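Home Products Manuals Downloads Contact

July - Juvalia Technical Documentation

Section 2. Setting Up the Room Sensor in Bedrooms

This section covers placing, pairing and adjusting the Tarkava 188 wireless room sensor. The Akport base unit must already be installed and powered. The Peltonen valve head must be mounted on the radiator and must have finished its first travel test. If the valve head still shows a blinking dash, finish the previous section first.

Choosing a location

The sensor reports air temperature to the base unit, and the base unit opens or closes the valve head to match the set temperature. The sensor should read the air in the part of the room where people sleep. Walls that back onto a stairwell, a chimney or an outside door give poor readings.

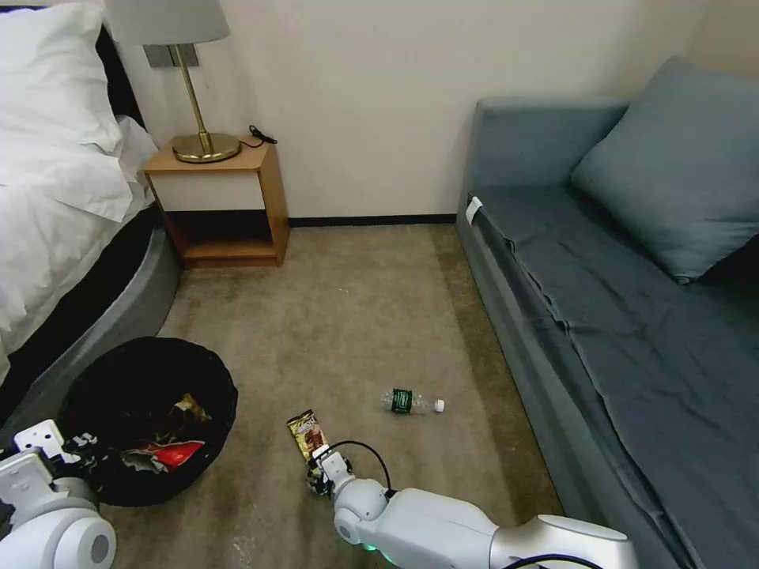 Can the sensor stand on furniture, or does it have to go on a wall?
Both are allowed. Use the folding foot for a flat surface and the backplate for a wall. The reading is the same as long as air can move freely past the slots.

1. Pick a spot at sitting or lying height, out of direct sunlight.
2. Check that curtains will not cover the sensor when they are drawn.
3. Keep the sensor away from lamps, chargers, televisions and other sources of heat.
4. Do not place it on or above the radiator it controls.

Note: Bedding and thick upholstery slow the air near them. A sensor pushed up against a pillow or a sofa back will lag behind the room by several minutes, and the valve head will overshoot.

Pairing the sensor

5. Slide the back cover down and pull the clear tab from the battery bay. The display shows all segments, then two bars.
6. On the base unit, press MENU until ADD appears.
7. Hold the sensor button for 2 seconds. The bars begin to move from left to right.
8. Wait for the room number to appear on both displays. If the base unit shows E4, the sensor was not heard. Move closer and repeat from step 6.

Pair each sensor within sight of the base unit, then carry it to its room. The sensor keeps its pairing when the batteries are changed, so this procedure is done only once unless the base unit is reset. 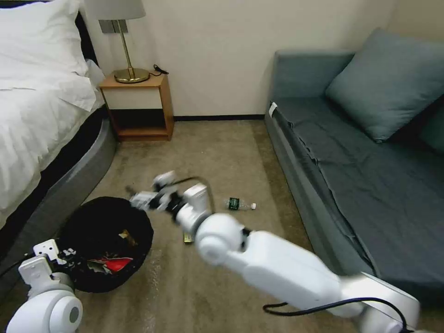
After the sensor has been carried to its room, leave it alone for half an hour. The housing holds warmth from the hand, and the first readings are high. The base unit ignores them for valve control but still writes them to the log.

Caution: Do not open the valve head by hand during this period. Forcing the pin can strip the drive gear.

Checking the signal

9. Close the bedroom door and any doors between the sensor and the base unit.
10. Press the sensor button once. Three arcs mean a strong signal, and one arc means a weak signal.
11. If only one arc is shown, turn the sensor a quarter turn and test again. Metal bed frames, mirrors and foil-backed insulation are the usual causes. 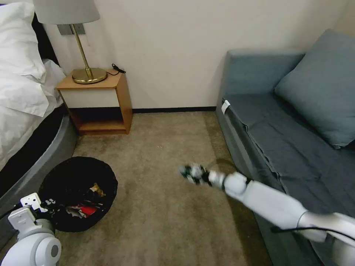
Bed and nightstand with a table lamp.

Setting the night reduction

The night reduction lowers the set temperature during sleeping hours. It is off when the unit leaves the factory.

12. On the base unit, choose the room number and press NIGHT.
13. Set the start time, then the end time, with the arrow keys. The end time is when the room should be warm again - the base unit works out its own early start.
14. Set the reduction. A value of 2 degrees suits most bedrooms. Larger values save little in well-insulated rooms and can cause condensation on window glass.
15. Press OK to store. A small moon appears beside the room number.
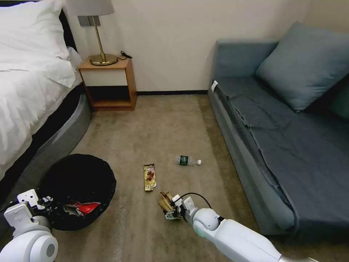

Reading the log

The base unit keeps the last 500 readings for each room. When the log is full, the oldest reading is overwritten. To view it, choose the room number and hold the down arrow. Readings marked with a star were taken during the night reduction.

A flat line over a full day usually means the sensor is out of range and the base unit is repeating the last value. Test the signal again from step 9, and replace both batteries if the arcs do not appear at all.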